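Kadton Road, before the resurfacing

Print this page | E-mail this page

Posted 19 Feb 2026

I've been meaning to put up a page for our end of Kadton for ages, and now that the letter has come from Griluvico saying they'll be redoing the surface, I figured I'd better get on with it! Ingeborg Diekmann lent me her folder of old street maps (thank you, Ingeborg) and I've spent most of January getting lost in them when I should've been doing my taxes.

If you've never driven out this way, picture the kind of road where you slow down without being told. There's loose gravel, then a stretch of cracked gray pavement, then you hope for the best. I've lived here long enough to steer around the bad spots half asleep, and my sister still complains about her tires every time she visits. 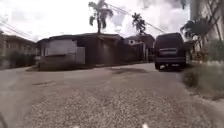 The letter says the work covers 400 yards and should take 10 days, which sounds quick to me, but I'm not the one holding the shovel. We're supposed to park over on Ostavach Lane while it's going on. I do hope they leave the palm alone, and the grass along the side too, scruffy as it gets (I kind of like it scruffy). I'll add more to the gallery once the crew gets started, so check back in a few weeks.

If you have old pictures of the street, even blurry ones, please send them my way. I'd especially love anything with the low buildings in it.

Comments (3)

Fuseini Boateng: I learned to ride a bike on that gravel. Still have the knee to prove it.

Ingeborg Diekmann: Keep the folder as long as you like. The map with the coffee ring on it was like that already.

ko_156: Does anyone know if the mail will still come during the work?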